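Chapter 4
Collecting Demonstrations by Hand

A learning system that is meant to pick things up needs examples of things being picked up. In Chapter 3 the examples came from a simulator, where every object had a known shape and weight. This chapter turns to examples recorded by people in ordinary rooms, using grippers held in the hand.

We follow one collection effort, the Wirkano set, through planning, recording and review. Faisal Shaikh, who wrote the task sheets, asked for 60 short tasks. Of these, 21 involve sorting or moving small objects that tangle, roll or hide one another. Beads are a good case. A strand has no fixed shape, and the point where the fingers close matters more than it would with a cup or a block.

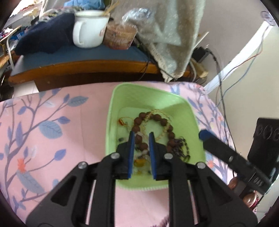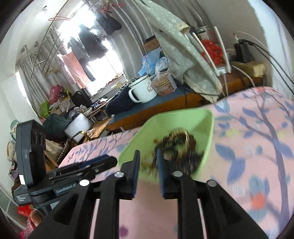
Figure 4.1. Hand-held grippers at a light green container on a pink patterned cloth.

Each task in the set was recorded 20 times. The person holding the gripper was told to start from a different side when possible and to leave the rest of the room as it was. Household clutter stays in the recordings – a system trained only against a bare background tends to do poorly in a furnished room.

Failed grasps were kept too, up to 5 per task, and labeled as failures at review. Section 4.4 explains how the labels are used in training.

The chapter is arranged as follows. Section 4.1 covers writing a task sheet. Section 4.2 deals with finger opening and how it is logged. Section 4.3 takes up timing when two grippers are recorded together. Readers who have already worked through the Aldale exercises may skip 4.1 and go straight to the problems on page-long task sheets that follow it.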